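A bancada arrumada é uma promessa que não me convence

Há anos que nos vendem a ideia de que uma cozinha pequena se resolve com mais peças de madeira. O catálogo da Mevstead propõe um cubo de carvalho com uma gaveta e puxador preto por 146 euros. É bonito, admito. Continua a ser uma caixa pousada onde antes se podia cortar pão, e um prato branco sozinho na bancada não precisa de gaveta nenhuma.

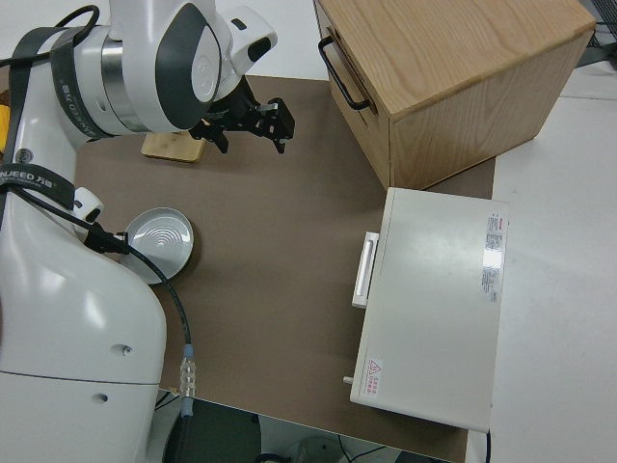

O escorredor à vista

A loja Irer defende que a loiça exposta convida a usá-la. Desconfio. Um prato azul e outro amarelo, de pé no escorredor, ficam muito bem; o cinzento é que anda sempre fora. E a árvore de canecas, com duas penduradas, ocupa a frente da mesa para poupar — o quê, meia prateleira?

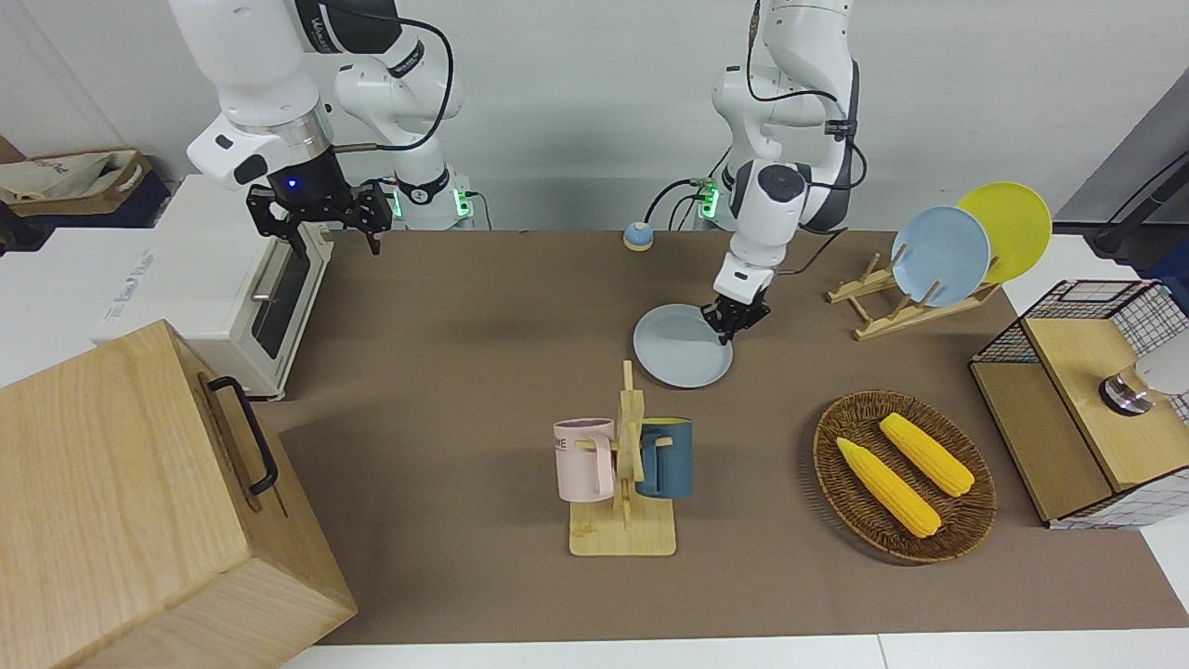 Vale a pena comprar uma árvore de canecas?
Só para quem bebe todos os dias pelas mesmas duas ou três. As restantes ganham pó e engordura-se a madeira.

Com os cestos sou mais brando. Um cesto redondo de vime com duas maçarocas amarelas faz sentido, arruma o que se vai comer e leva-se inteiro para a mesa. Já o forninho come um canto e ninguém o muda de sítio. Medi o meu: sobraram 18 centímetros até à parede, que agora servem para guardar migalhas. 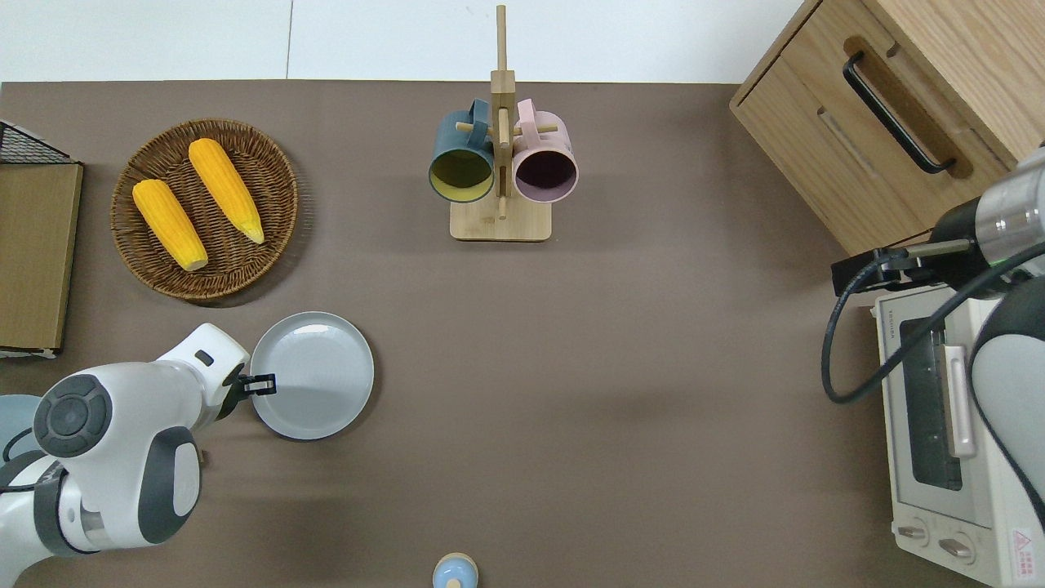 Onde guardar o milho fresco antes de o cozer?
No frigorífico, com a casca, e por poucos dias. O cesto serve para a hora de cozinhar.

Tirei a gaveta da bancada em março e ainda não lhe senti a falta. O escorredor fica, por enquanto.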